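Does melting sea ice raise sea level?

Posted by Woketti, 1 July 2021

I keep reading that retreating ice raises the sea, but floating ice already displaces its own weight. Does Arctic sea ice count at all, or only ice on land? I need it for a short talk in November.

Riviere
Only land ice counts for practical purposes. Sea ice is fresher than the water it floats in, so melting adds a very small volume, usually ignored. Glaciers and ice sheets add water that was not in the sea before. Thermal expansion is separate and needs its own line in your talk.

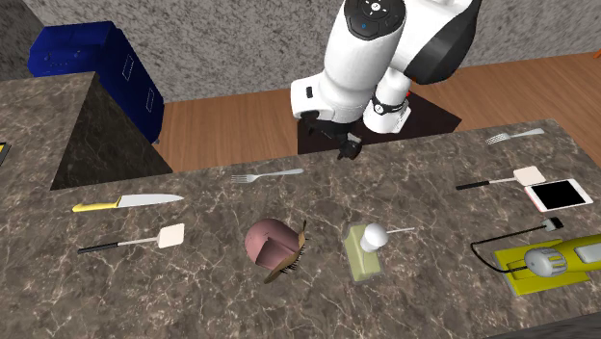
Robot arm at a dark stone countertop (render)

Sundar
Agree with the above. Sea ice does matter for albedo though, open water absorbs more sunlight.

Flunusel
Try it with ice cubes in a glass. Mark the level first.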